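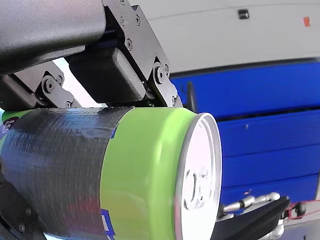 Gavetti Water Flosser, countertop model - four months in

I should start by admitting that I am one of those people who used to floss for the three days before a dental appointment and then tell the hygienist "most nights" with a straight face. She never believed me. So when my gums had been puffy on the lower left side for most of the winter and she suggested, very kindly, that a water flosser might be easier for me to stick with, I went home and read far too many reviews before settling on the Gavetti. I've been using it since February and I have opinions, so settle in!

First, the basics. It's a countertop unit with a tank that lifts off the back, a coiled hose, and a handle that clicks into a cradle on the side. It came with four tips: two regular ones, an orthodontic one with a little brush on it, and one for cleaning along the tongue that I tried once and put back in the drawer. I paid a bit more than I wanted to, but less than I would have for the Whiteley, the one my sister-in-law has and talks about constantly. The color is a plain white. It does show toothpaste.

Setup took me maybe ten minutes, most of which was trying to understand the diagram for the hose. You run a full tank of warm water through it before the first use, and I'd do that over the sink with the handle pointed down, please, and not at the mirror.

Now, how it feels. The first week was a mess. I had water down my sleeves, on the faucet, on the cat. The trick (my hygienist told me this, the booklet barely mentions it) is to lean well over the sink, close your lips loosely around the tip, and let the water fall out of your mouth while it runs. Put the tip in before you switch it on. Once I had that down, it became a pleasant little routine, and I mean that. I do it at night while the kettle is on. Warm water makes a big difference if your teeth are sensitive like mine. Cold from the tap made me jump!

There are ten pressure settings on the dial. I started at 2 and I'm at 5 now, and I can't picture wanting more than 6. My husband went straight to the top setting on his first try, being who he is, and had to sit down for a moment. The jump between 3 and 4 is bigger than the others, so take that one slowly.

My gums bled a little for the first several days, and then they stopped. At my June cleaning the pockets on that lower left side had gone down, and the whole visit was shorter and a good deal less scrapey. I was still told to use string floss between the two back molars where things are tight, and I do, mostly. A water flosser is lovely for the gumline and around my bridge, but it doesn't scrape the sides of teeth that sit snugly together, and I'd ask your own dentist before giving up the string altogether.

A few things I don't love. It's loud. Not blender loud, but my son's room shares a wall with the bathroom and he has remarked on it. The tank is a little small too, and on a higher setting I run out before I've finished the upper teeth, so I refill halfway. The lid of the tank has a groove underneath that goes pink if you forget about it, so I take it off once a week and go at it with an old toothbrush and some white vinegar. And the hose never quite goes back into its coil the way it did out of the box.

I did have one problem with the handle. In the second month the button started sticking, and I wrote to the company expecting to wait forever. A gentleman named Wendelin Marti wrote back the next morning, asked for a photo of the underside, and had a new handle in my mailbox within the week, no charge. I do appreciate that. The replacement has been fine.

Replacement tips come in packs and should be changed every few months. I tried a cheaper set from Jiseta that was supposed to fit, and they did click in, but one of them wobbled and sprayed from the base, so I've gone back to the regular ones.

Would I buy it again? Yes, I would. If you travel a lot, get something cordless, since this one takes up a real corner of the counter and isn't going in anybody's suitcase. If you have a quiet house and light sleepers, maybe do your flossing before bedtime. For me, with a bridge and a long history of fibbing to hygienists, it's been a very good purchase. I'm taking off one star for the noise and the pink groove.

4 out of 5 stars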